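Storing small parts in metal bins

Sheet-metal bins last for years in a workshop if you look after them. Plastic ones crack at the corners, usually in the first cold winter.

Empty the bin before you clean it. Brush out the grit, wipe the inside with a damp cloth and dry it straight away – bare metal left damp will spot by morning. Light scratches are fine. Where the surface has worn through in patches, rub it down and touch it up.

Stand it on a flat bench with room to get your arm in from the side. Sloping walls are best for blocks and offcuts, as everything slides down to where you can reach it.

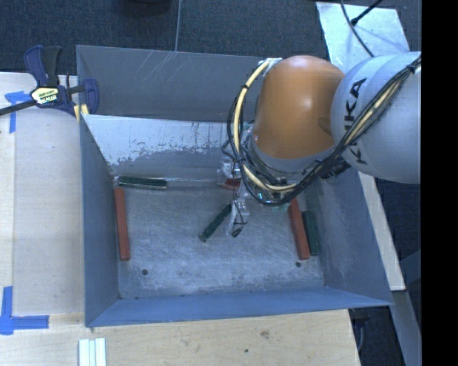

Keep one sort of thing to a bin if you can, and don't fill it past halfway. Long pieces go in first, along the side. Iwona Adamczyk wrote in to say she ties a label to the rim with string, as sticky ones peel off.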